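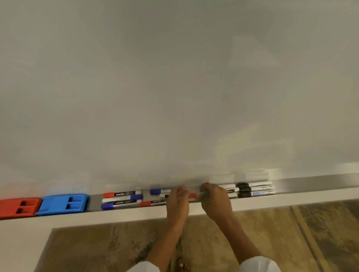

Seed packets make promises about germination, and this data set holds what happened when I sowed the seeds and counted. It covers 202 packets of vegetable seed, mostly from two sellers, Cultevine and Boersma, with the rate printed on the packet or the website next to the rate I got on damp paper. Please read the notes before you plot anything. If you do start with a plot, I would sooner you drew what you expect to find before you open the file. Most people who have asked me for these numbers already had a conclusion they wanted them to support, and I don't think they noticed.

Version and contact

Last changed February 3, 2018. Kept by me, with the second counts done by Jennylyn Tan. Earlier copies have the Boersma leeks under the wrong year, so please delete them.

Files

packets.csv - one row per packet
counts.csv - one row per packet per counting day
notes.txt - things that went wrong, in the order I found them

Columns in packets.csv

packet_id: a number I wrote on the packet. Gaps mean a packet was thrown out, and notes.txt gives the reason where I remember it.
seller: as printed.
crop: my own wording. "Bean" covers everything from dwarf French to runner, which was a mistake.
variety: as printed, including the spelling errors.
claimed_rate: the percentage on the packet or the seller's page. Blank if there wasn't one. Blank does not mean zero, and one person has already treated it as zero.
sown: how many seeds went on the paper. Usually 50, fewer where the packet was stingy.
came_up: how many showed a root by the last counting day.
sow_by: month and year on the packet. I have no idea how sellers choose this date and neither of the two I asked gave a straight answer.
stored: "shed" or "house".

How the counting was done

Seeds went on damp kitchen paper in lidded tubs on a shelf indoors. I counted on days 4, 7, 10 and 14. Parsley and parsnip got another week, which is generous to them. A seed counted if it had a root you could see without a glass. That is a looser rule than a seed laboratory would use, and it should push my rates up. Bear that in mind when you see how many still fell short of the claim.

Jennylyn recounted 46 of the tubs without seeing my sheet. We disagreed on some of them, mostly lettuce, and her figure is in the column second_count. I have not averaged the two. Averaging would only hide the fact that lettuce is hard to count.

What I wouldn't use it for

Ranking the sellers. Cultevine packets were mostly bought new. Many of the Boersma ones came from a swap table at the Dravmont allotments and had been who knows where. The gap between the two looks impressive on a bar chart and I don't believe it for a minute.

Saying anything about yield. A root on wet paper is not a cabbage.

Saying that old seed is useless. The out-of-date packets did worse as a group, but that group is full of parsnips and onions, and those go off quickly whoever sells them. Take them out and there isn't much left to argue over.

The Bullano bean

Bullano is a climbing bean sold with a claim of 98 per cent. I was suspicious, so I bought more and sowed 300 seeds over three batches, well beyond what any other variety got. The rate was good - not 98, but good. The first batch was the worst and I can't say why. These rows are marked extra = yes and should be left out of any overall figure, or beans will swamp it.

Known problems

The shelf was colder in the first weeks of sowing. I didn't own a thermometer until April, so there is no temperature column before then, and I have not guessed one.

Two tubs of beetroot show more than 100 per cent. Beetroot "seeds" are often clusters and send up several shoots. I left them as counted.

Nine packets have a claimed rate copied from the website after purchase. Websites change. The packet in your hand may never have promised any such thing.

Use

Free to copy and change. Say where it came from, and say which rows you dropped.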